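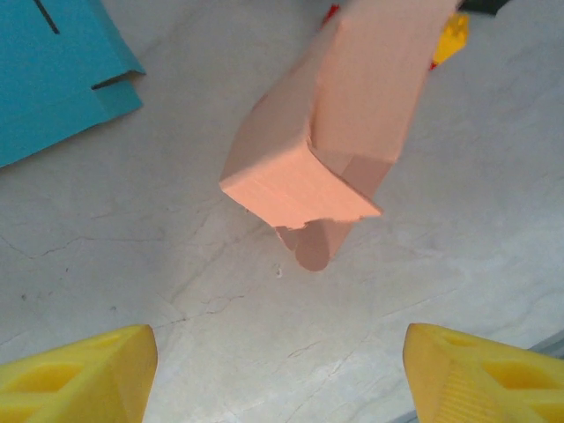
Rechercher dans le guide OK Tous les chapitres

Temps de lecture : 2 min

4. Ramassage des cartons au sol avec le Stusum

Ce chapitre est pour les opérateurs du poste de tri. Avant, vous ramassiez les cartons à la main. Maintenant le robot fait la prise, et vous faites la préparation et le contrôle.

4.1 Préparer la zone

1. Mettez le sélecteur sur PAUSE et attendez le voyant fixe.
2. Écartez les cartons posés l'un sur l'autre. Le robot prend un seul carton à la fois.
3. Regardez les rabats. Un rabat qui pend doit être replié, sinon un doigt de la pince peut le pousser au lieu de le serrer.
4. Sortez de la zone, puis appuyez sur REPRISE.

Note : un bord un peu déchiré n'empêche pas la prise. Un carton mouillé va toujours dans le bac manuel.

Attention : ne mettez jamais la main entre les doigts de la pince, même en pause.

4.2 Si la prise est refusée

5. Lisez le code à l'écran et écrivez-le dans le cahier du poste.
6. Tournez le carton pour présenter le côté étroit, et relancez une fois.
7. Après le deuxième refus, appelez Valentin Pruvost (maintenance).

Les refus ne comptent pas dans l'évaluation de l'opérateur. Pour les questions sur les nouveaux horaires, voyez Séverine Masson, le mardi au bureau du quai.

Contact | © Busar | Haut de page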